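Wrist view dominated by the target object: keep or drop these episodes?
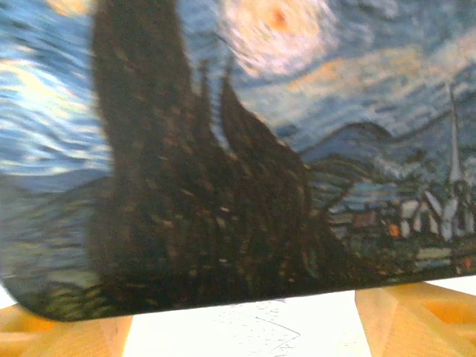 Wrist camera, board task. Starry Night print, lower left corner, wood pieces and white surface underneath.

mrankin
Wed 20 May

I am cleaning a demonstration set for a board placement policy. 600 teleoperated episodes, one wrist camera, one fixed overhead camera. In a lot of the wrist frames the printed board fills nearly everything and the only context left is a strip along the bottom. The one I attached is typical. There is visible smear on the print as well.

My filter script scores each frame on sharpness and on how much of the view is background. With the default threshold it rejects 40 episodes outright. Before I delete them I would like opinions. The policy takes both cameras plus joint state, action chunks, no language input.

Mhairi Rankin

hbarrientos

Keep them. Your filter was written for a different problem. If the board covers the view at inference time, the policy has to have seen that at training time. Drop those episodes and you have removed the close range part of the distribution, where the placement error gets decided.

What is the exposure time on the wrist camera? The smear looks fixable for future sessions.

villalba_f

Disagree in part. Look at what is left in that strip. Pale wood at lower left, pale wood at lower right, white between them with some thin gray lines. The white is close to clipping. The lower edge of the board and the rounded corner are the only usable geometry I see for alignment, and the wrist view gives you no gripper to reference against. A small encoder will learn the painting. It has high contrast and it takes up most of the input.

I had this on a Zumance cell in January. Trained with one printed panel, swapped the panel, success rate fell apart. The network had been localizing off the artwork.

mrankin

Exposure is on auto, so I can't give you one number. Horacio, I take the point about distribution. Fidel, all 600 episodes use the same print. I was not planning to swap it.

criquelme

Then you are training a policy for one print, and you should say so in the dataset card. If that is the intended scope, localizing off the artwork is not a fault. The cypress against the sky is a better landmark than a plain edge would be.

If it is not the intended scope, record more prints before you tune any filter. We used eight boards in the Troncoso set, 2582 episodes in total, shuffled across operators. I would not trust a single-texture set with fewer.

hbarrientos

Catalina is right about the card. I still think the filter question is separate. Blur correlates with motion, so a sharpness threshold selects against fast segments. You end up with a slow policy and no obvious reason why. Plot rejected frames against end effector speed before you decide.

villalba_f

Agreed on the plot. I would still lock exposure and gain. With auto exposure the dark parts of that print push the gain up and the white surface blows out. Those gray lines are barely holding on. If they are meant as placement marks, draw them heavier.

mrankin

They are not placement marks. Whoever had the sheet before me used it for a sketch. I can replace it with matte gray.

imontecinos

Don't replace it halfway through the set. If you change the surface, log it as a separate collection so it can be split out later. I have had to untangle a Rirklow set where the mat changed between sessions with no metadata, and I ended up sorting by mean pixel value.

On the original question: keep the 40, tag them, train with and without. At this size both runs fit in a night.

mrankin

Plotted it. Rejections cluster above the median speed, as Horacio said. I am keeping all 40 with a low_sharpness tag. Exposure gets locked for the next batch, which will be 800 episodes across several prints, logged as its own collection with the gray surface. Script change is in the Sollmont repo under filters.

villalba_f

Log gain per frame too if the driver exposes it.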